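Fio sobre aprender a fazer pão de centeio aos 72 anos, com paciência e muita farinha no chão 🧵

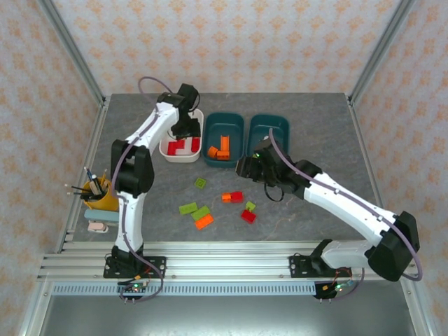 Comecei em março, quando a minha vizinha me deu um frasquinho de massa-mãe e me disse para a alimentar todos os dias como se fosse um gato. Levei aquilo muito a sério, confesso, e até lhe dei um nome – chama-se Trelter, não me perguntem porquê!

2/ Os primeiros pães saíram uns tijolos. O meu genro, o Bastian, que cresceu a comer centeio ao pequeno-almoço, mastigou uma fatia com muita educação e depois perguntou se eu tinha deixado a massa descansar. Não tinha, claro. Eu achava que uma horinha chegava (que inocência a minha).

3/ Agora deixo a massa no frigorífico até 18 horas, tapada com um pano, e de manhã a cozinha inteira cheira a maçã e a iogurte. É um cheiro meio azedo de que se aprende a gostar, prometo.

4/ Outra coisa que me custou a aceitar: o centeio não se amassa como o trigo. Cola-se às mãos, cola-se à bancada, cola-se ao telefone quando a minha filha liga. Molhem as mãos em água fria e mexam só o necessário, com uma espátula ou uma colher grande.

5/ Saído do forno, espero até ao dia seguinte para o cortar, e olhem que é um sofrimento, com o meu marido a rondar a cozinha de faca na mão. Mas o miolo fica outro, muito mais firme, e com manteiga e um bocadinho de mel é uma alegria.

6/ Se alguém daqui das redondezas quiser um bocadinho do Trelter, tenho de sobra e dou com todo o gosto. Tragam só um frasco com tampa!

Publicações recentes
Broa de milho da minha avó
Como guardo as ervas do quintal
Doce de abóbora com 30 minutos de lume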